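Progress note to Nyberg, Jun 18, 2023
From: Ea Hallgrímsson, Stinley lab
Re: dexterous hand, kitchen tasks, second period

Short one this time, full numbers come with the July report.

Status: on schedule for the pick-from-container work, behind on the tool use part. Halldóra Bundgaard took over the training runs from me in week two and the pace picked up a lot.

Main result. Policy trained on 122 teleoperated demos, then tested on 50 trials of taking a named piece of toy food out of a pot. 33 clean successes, so 66 percent. Last period's baseline got 30 percent on the same protocol, same start positions. The change was mostly in how we label the demos - we now split each one at first contact and train the reach and the grasp with separate heads. Condier code handles the split automaticaly, we only fix the bad ones by hand. 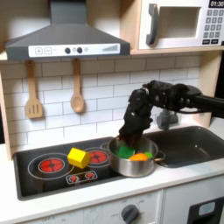
Failures. Most were the thumb catching the rim on the way in. Second kind: fingers close on two pieces at once, policy doesn't notice, lifts both. We scored that as a fail even when the right piece was one of them. A few were plain timeouts. No hardware damage, one finger tendon retensioned.

Tried a slower approach speed for the rim problem. Helped a little, cost too much time per trial, dropped it. Next try is adding demos that start with the hand already low and off center, so the policy sees some recoveries. Halldóra thinks the wrist angle matters more than the start height and she may be right, we will run both.

Not done: spoon and spatula tasks. Demos are partly collected but the grip on a thin handle drifts during the motion and I don't want to train on that data untill the finger calibration is redone. Moved to next period.

Budget - within plan. The Gener compute credits will run out before the end of July if we do both ablations. Would like an answer on the extension request before then.

Needed from you: the extension, and a yes or no on swapping the drawer task for a second container task.

Ea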